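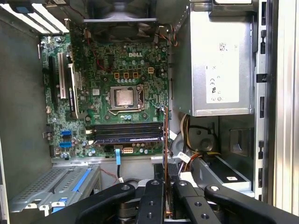
A processor socket is the connector that joins a computer's main processor to its motherboard. It carries power and data and lets the chip be replaced without soldering. In the land grid array (LGA) type, the pins are in the socket and the chip has flat contacts. A metal frame and a thin lever hold the processor in place, as on the green Dell motherboard, where the chip's silver heat spreader is left bare with no heatsink over it. Older pin grid array sockets put the pins on the chip instead.

Sockets are keyed so that a chip fits in only one direction. Many laptops have no socket, and their processors are soldered to the board.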